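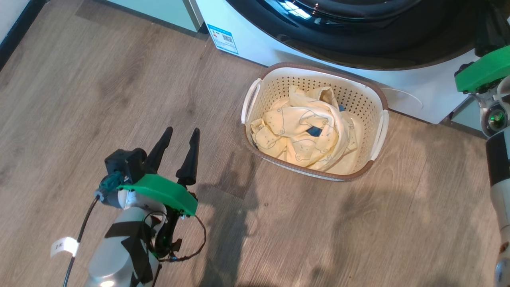
Hard water should be called chalky water and be done with it, one reader wrote to me, and the entry ought to be moved to a title that people can understand. I have a lot of sympathy with that! But chalk is only one of the rocks involved, plenty of hard water has never been near any, and the old name is the one on every kettle box and detergent packet, so hard water it stays.

Hard water is water that carries a fair amount of dissolved calcium and magnesium. Rain starts out soft. It picks up a little carbon dioxide from the air and more from the soil, which makes it very slightly acid, and then it soaks down through limestone, chalk or gypsum and takes some of the rock along with it. Water that runs over granite or peat doesn't find much to dissolve and comes out of the tap soft.

Measuring it

Hardness is given in milligrams per liter of calcium carbonate, even though the water may hold other things too (it's a bookkeeping habit from chemistry, and I've stopped fighting it). Anything up to 60 is usually called soft. Past that you go through moderately hard and hard to very hard, and the exact cutoffs shift depending on whose table you have in front of you. You may also meet grains per gallon, which American softener manuals love, and German, French and English degrees, which are all different sizes.

I grew up in Naststead, where the water comes off the moor and a thimble of shampoo gives you a hatful of foam. Then I moved to Toncombe, on the limestone, where the last water report I got gave 341. I thought my soap was broken.

Temporary and permanent

There are two kinds, and the names are better than most. Temporary hardness comes from bicarbonates. Heat the water and they break up, carbon dioxide goes off, and calcium carbonate drops out as a solid. That solid is limescale, the gray or off-white crust in kettles. Boil a pan for 10 minutes and let it settle, and most of the temporary hardness will be on the bottom.

Permanent hardness comes mainly from sulfates and chlorides, and boiling won't shift it. Most hard tap water has some of each. The Gourlay springs are the odd ones out in my part of the world: they rise through a gypsum bed, so the hardness there is nearly all permanent, and people in the village will tell you with great pride that their kettles stay clean while their soap does nothing at all.

Soap and scum

Real soap is the salt of a fatty acid, and calcium grabs hold of it to make a sticky stuff that won't dissolve. There's your bathtub ring. Until all the calcium has been used up you don't get a proper lather, and in fact that was once the standard test: you shook a water sample with measured soap solution until the foam held. I've done it at my kitchen table with a jam jar, and it works surprisingly well.

In the laundry the same scum settles into cloth, and white things go dull and a bit stiff. Before modern detergents, people added washing soda to the tub or saved rainwater in a barrel for the good linen.

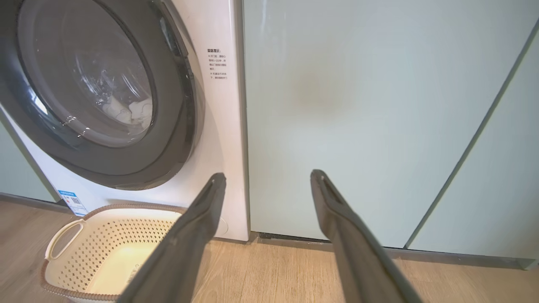
Detergents changed the picture a great deal. Their cleaning agents put up with calcium far better than soap does, and most powders also contain a builder, usually a zeolite or a carbonate, that ties the calcium up. Packets give a separate dose for hard water and it's worth following, mostly on the longer, hotter washes. Scale forms faster as the temperature rises, so a heating element that spends its life on 60 degree Celsius programs will fur up sooner than one kept to cool ones. Citric acid or plain vinegar takes scale off by dissolving it (the fizz is the carbon dioxide coming back out, and I never get tired of it), but rubber seals don't always like vinegar, so check the manual.

Softening

The usual household softener swaps calcium and magnesium for sodium on a bed of resin beads, and gets flushed with brine every so often to reset it. Towns have done it with lime for well over a century. The old works at Trerness used lime and let the sludge settle in open ponds, and you can still find the white banks if you walk down past the weir.

Drinking it

Hard water is generally fine to drink, and it supplies a little calcium and magnesium. Tea is another matter. In Toncombe mine grows a film on top, and I've learned to live with it.

Reading time: 4 minutes

Contact | Copyright, all rights reserved | Back to top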